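NOTA DE PRENSA

Los empleados de Mulletti piden cuentas claras antes de ampliar los puestos robotizados

La representación del personal de Mulletti hace pública su posición sobre el programa Simska, con el que la empresa quiere automatizar la preparación de puestos de oficina en su centro de Valano. La dirección habla de "liberar tiempo". Nosotros preguntamos el tiempo de quién, y para qué.

El plan, presentado en abril, prevé que brazos robóticos dobles coloquen y retiren el material que hoy reparten los compañeros de servicios internos: 600 puestos este año y 700 el siguiente. El proveedor, Akinola, promete un 95 % de tareas terminadas sin ayuda. No hemos recibido ni la lista de tareas ni el método con el que se calcula esa cifra.
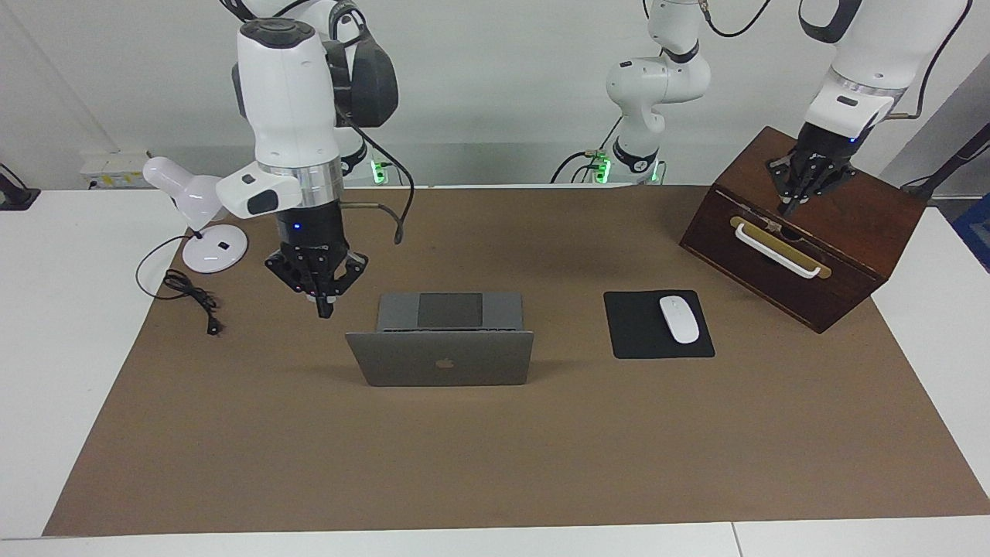

Tampoco se ha explicado qué pasa con el 5 % restante. Si un brazo se detiene, alguien tiene que acudir, revisar el material y poner la célula en marcha otra vez. Ese trabajo no figura en ninguna descripción de puesto y, de momento, recae en quienes ya tenían la jornada completa. La empresa lo llama "supervisión ligera" - una categoría que no existe en nuestro convenio.

No nos oponemos a probar la tecnología. Mover cajas y agacharse bajo las mesas cansa, y quien lleva años haciéndolo agradecería una ayuda. Pero las pruebas se hacen sobre una superficie despejada, y de ahí a una planta con gente trabajando hay un trecho que el calendario de la dirección no contempla.
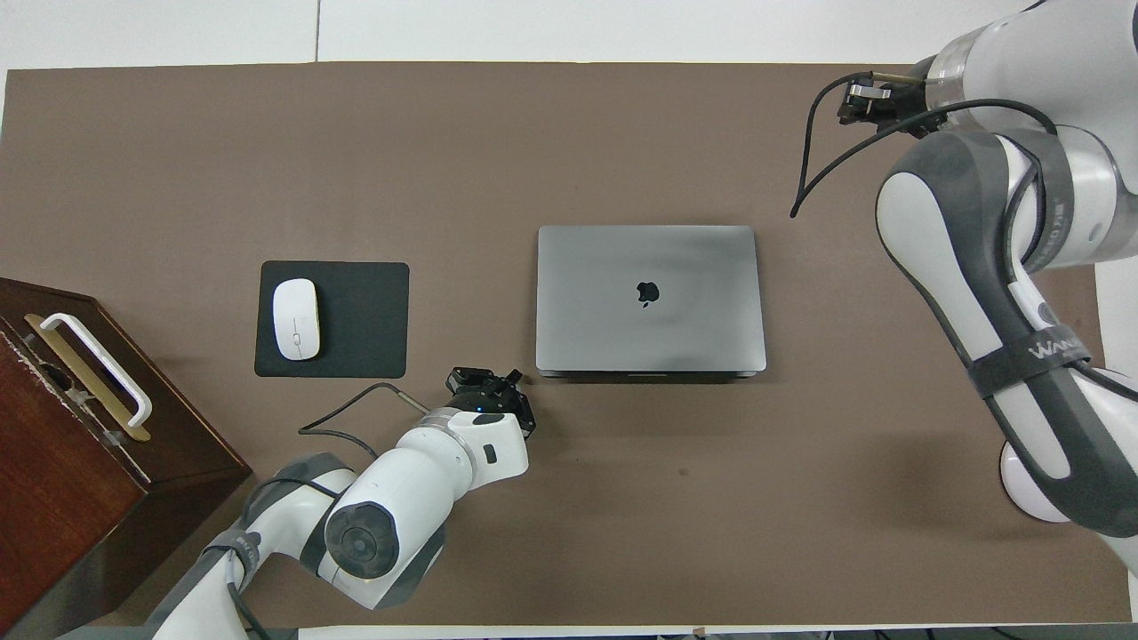 La formación es el segundo punto de desacuerdo. La oferta actual consiste en una sesión de mañana y un manual en inglés. Un portátil cerrado, con el ratón al lado sobre su alfombrilla, es un caso amable; los compañeros de Valano reciben equipos con cargadores enredados, pantallas rajadas y bolsas que no cierran. Pedimos que las pruebas incluyan ese material y que las personas que lo manejan a diario participen en su diseño, en horas pagadas.

Pedimos también que ningún contrato temporal de servicios internos se deje vencer mientras dure la evaluación y que los datos de rendimiento de los robots no se usen para comparar a la plantilla. 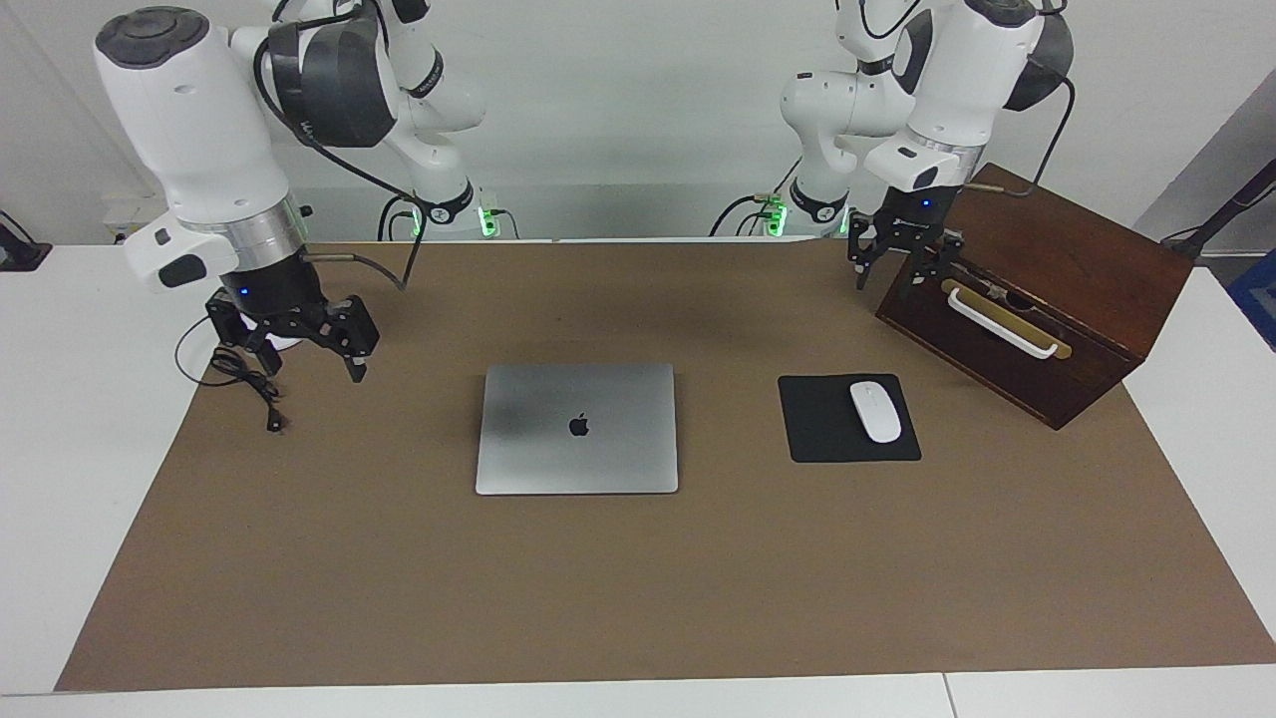
¿Qué haría falta para que la plantilla apoyara el programa?

Un acuerdo escrito sobre funciones, formación y empleo, firmado antes de instalar la primera célula en planta, además de acceso a los registros de paradas de todas las pruebas.

La dirección ha ofrecido una reunión informativa. Asistiremos, aunque informar y negociar son cosas distintas y hasta ahora solo se nos ha propuesto la primera.

Representación del personal de Mulletti, centro de Valano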